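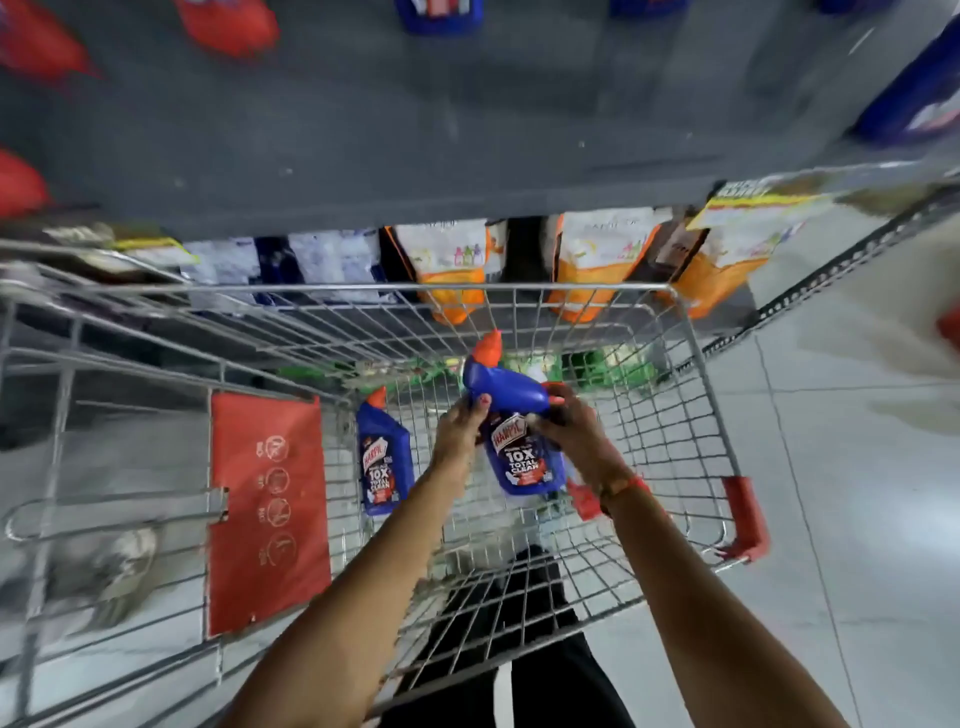 We got to the Destero distribution centre just outside Oltham at half past nine, a bit early, and were given tea in the canteen while they found enough hi-vis vests. The visit was open to anyone who runs a small shop and buys from them.

Ferenc Medve, the site manager, took us round. He started at goods-in, where lorries back onto 4 docks from five in the morning. Pallets are checked against the order, given a label and moved off the floor within 60 minutes. He said the old building at Drudville could take half a day to do the same job in the run-up to Christmas.

The main hall is very long and quite cold. Heavy goods such as pet food and bottled water are kept nearest the doors. Cleaning products have their own bay with a drain in the floor and a separate air supply, and nothing edible is stored next to them. I asked about damaged stock. Anything with a dented pack goes to a side room and is sold off to staff in July.

After that we talked about shelf layout, the part I had come for. Their advice for household goods was to keep one product together on one shelf, at a height where people can take it with both hands, and to put heavy refills at the bottom. They also said to fill from the back.

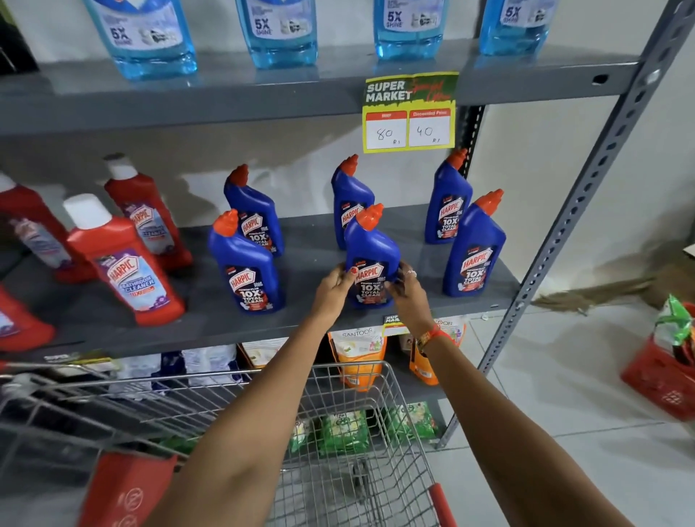 Taking toilet cleaner from the middle shelf.

There was some disagreement about this. A man with a shop near the station said his customers only look at the top shelf. The woman from Győri Stores has tried both ways and noticed no difference in her takings.

Ferenc then gave us some figures. The centre supplies 441 shops, and almost 200 of them order every week. The rest order when they run low, and he would like fewer of those. The minimum order is staying as it is for now.

Lunch was sandwiches and a decent leek soup.
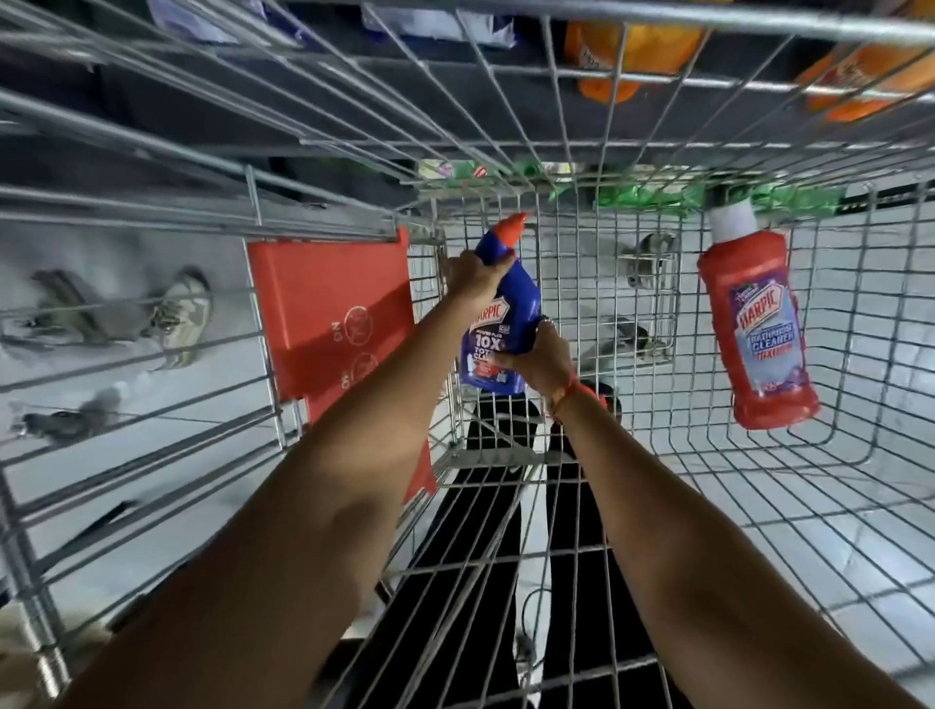 Getting there

The bus from Oltham town centre stops at the end of the access road, then it is a ten-minute walk with no pavement for the last part. Parking is free but you need to give your registration at the gatehouse. Wear flat, closed shoes or they will not let you into the hall. The tour has a lot of standing and there are two flights of stairs up to the canteen.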